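Britside is hiring a retail deals analyst. In May we read 42 announcements of online sellers buying into store chains, and most promised "synergy" without saying what a shopper would get – so we want a doubter.

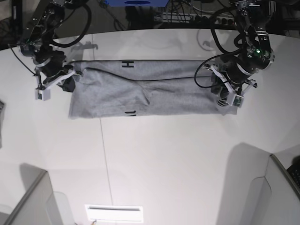

Gray fabric with a printed "H", on a white table.

## The work

- Read share purchase filings and check them against the press release.
- Write 2 short notes a week on grocery and clothing chains.

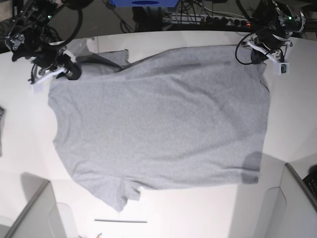
## Applying

Send one page on a merger you didn't believe in. Skip the cover letter – we doubt those too. Closes 15/06/2022.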